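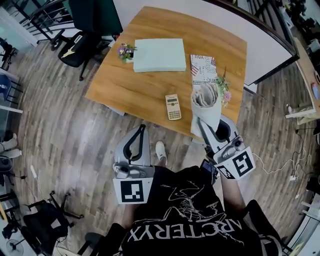
Chapter 3
Counting What Happens on the Field

A soccer match produces very few goals and a great many other events. Passes, tackles, throw-ins and fouls can all be written down, and most clubs now write them down. This chapter deals with how those records are made and how far they can be trusted.

We begin with one league match between Bivberg and Seltton. Two trained observers watched the same recording and logged every completed pass by the home side. The first logged 214. The second logged 208. Neither was careless. They disagreed over six balls that touched a defender on the way through.

Section 3.1 sets out the Benjelloun rules for coding a pass, which settle most cases of this kind. Section 3.2 applies them to the Gotov data set, a full season of 571 matches, and measures how often observers still differ. Section 3.3 looks at tackles, where agreement is much lower.

You will need the work on averages and spread from Chapter 2. Answers to the odd-numbered exercises are at the back of the book.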